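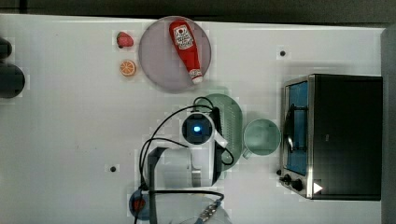 Kitchen and Table > Small Appliances > Toaster Ovens

Where should the toaster oven stand on a white table that is also for eating?

Reading time: 2 min

Fledar_kitchen

Hello everybody. We moved in August to a smaller apartment and there is no counter free for the toaster oven, so it stands now at the right side of our white table. On the same table I have a plate, my pale green mug, the green colander, the ketchup, and also the toy strawberry and the toy orange slice of my daughter, who cooks next to me every evening.

My problem is the door. I turned the oven so the glass door faces to the left, to the middle of the table, because I can reach it better from my chair. But the mug is always ending up just in front of the door, and when I want to open it I must first move the mug, and then the plate, and then there is no place for the hot tray. The table is white and I am also afraid of yellow marks from the heat.

Is it better to turn the oven, or to buy a small cart for it? I saw one from Mivitz for 2240 in our money, but that is a lot for me. The manual says only to "leave sufficient space" and gives no number.

Ogura19

I had nearly the same arrangement for two years. I would not buy the cart yet.

First, please look in the manual again, at the page with the drawings. In mine the distances were written there and not in the text. If you do not find them, write to the maker, they usually answer.

Then decide one part of the table which belongs to the oven door. Open the door completely while the oven is cold, and put a strip of painter's tape where it ends. Add the length of your tray after that. In this part you put nothing, also not a mug. The colander can live on a hook or in the cupboard, it needs a table only when you drain something.

For the marks: I put a heat-resistant mat under the oven, a little wider than the oven itself. Check that it does not close any openings at the bottom. I paid 988 for mine in the same money as you, I think, if you also buy from Tatico. For the hot tray I keep a separate trivet at the other end of the table.

The toys I would move away before you switch the oven on, especially if they are plastic. My son got a little box for his toy food, and he puts it on a chair beside me. He still can cook.

One more thing, do not let the cord hang over the table edge where a child is walking.

tatico_fan

Just turn it so the door is looking at you. Ketchup goes in the fridge anyway.

Fledar_kitchen

Thank you both. I found the drawing, it was on the last page and I never opened it. I will try with the tape this evening. If I turn the door to me it is over the edge of the table, so I keep it to the left for now.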